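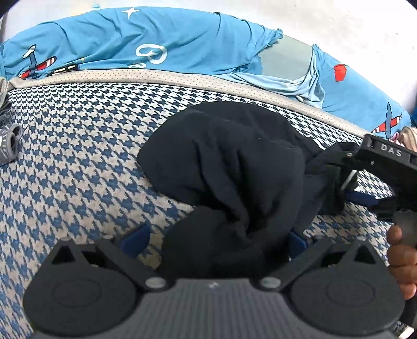 Black cloth on the houndstooth cushion

Forum > Home and Furnishings > Upholstery and Slipcovers
Thread: Washing a cushion cover that says dry clean only

draketti_owner
I have a Draketti two-seater with removable cushion covers in a blue and white houndstooth. The tag says dry clean only. The cleaner near me wants 152 dollars for the full set, and I have a dog, so this is going to come up more than once a year. The covers zip off without any trouble. Has anyone washed theirs at home? I don't know the fiber content. The tag has the care symbols and nothing else.

lowell_b
I washed mine on cold, gentle cycle, and hung them over a shower rod. They came out fine. Different brand, but also a woven check. Zip them closed before they go in or the teeth chew up the edge.

Editz
I would not do that without knowing the fiber. A lot of houndstooth upholstery is a blend, and the two colors are two sets of yarn. If one shrinks more than the other you get puckering and it does not iron out. I did slipcovers for 6 years and I turned down every job where the customer had washed the old cover and wanted it to fit again.

lowell_b
Cold water and no dryer is not going to shrink a blend enough to matter. Most of those tags are there so the company doesn't have to deal with returns.

Editz
Some of them are. Some of them are there for the backing. If the back of the fabric feels like it has a thin coating on it, that can crack or peel in the wash, cold or not. Turn one inside out and look before you do anything.

draketti_owner
Turned one inside out. No coating that I can feel. The seams are overlocked and there is 1/2 inch of allowance.

Telma Jara
Do a test on the inside of the seam allowance. Wet a white rag, press it on the blue for a minute, and see if any color comes off. Then do the same thing with a drop of the detergent you plan to use. If you get blue on the rag either time, stop there and pay the cleaner.

Also measure the cover before you wash it, length and width, and write it down. People skip this and then argue later about whether it shrank.

hivham_road
Agree with Telma on measuring. I wash one cover first, the one from the back or the one nobody sits on, and wait until it is completely dry before doing the rest. The risk is that you end up with one that is slightly lighter than the others. On mine you could see the difference for a month or so and then I washed the others and they evened out.

Editz
That's the other problem. If you wash one you have to wash all of them, arms and back included, and the arms usually don't come off.

lowell_b
The dog isn't sitting on the arms.

Editz
Mine does.

draketti_owner
Rag test is done. Plain water, nothing. With detergent there was a very faint blue, and I mean I had to hold it next to a clean rag in the window to be sure. Does that count?

Telma Jara
What detergent?

draketti_owner
Dunmore powder, the regular one.

Telma Jara
Try again with a liquid made for wool or delicates. Powders tend to be harsher on dyes. If the second test is clean I would go ahead with one cover in the bathtub, cool water, no rubbing. Press the water out with towels. Put it back on the cushion while it is a little damp so it stretches to shape.

hivham_road
I don't like the damp part. Foam takes forever to dry and it starts to smell. Let it dry to the point where you can't feel any cool spots, then put it on. It will be a fight with the zipper but it goes.

Telma Jara
Fair, if your foam isn't wrapped. Mine has a polyester wrap and I have never had a smell.

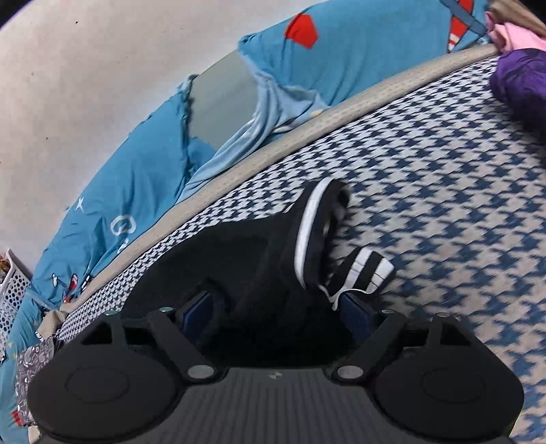 Black sock above the houndstooth mattress

lowell_b
Still say the machine is fine. I have a front loader and 300 dollars of slipcovers that have been through it since December with no issue.

Editz
A front loader is easier on fabric than a top loader with an agitator, I'll give you that. What does the OP have?

draketti_owner
Top loader with an agitator.

lowell_b
OK, bathtub then.

draketti_owner
Second test with the wool wash came out clean. Starting cover is 24 by 23 inches measured flat. It is in the tub now. The water went gray in the first 2 minutes, but gray and not blue, so I am going with dirt.

hivham_road
Mine went gray too. Change the water until it runs clear.

Telma Jara
Measure again when it's dry and post both numbers, please. I get asked about this fabric all the time.

draketti_owner
Will do. It is on the rack now, away from the heater.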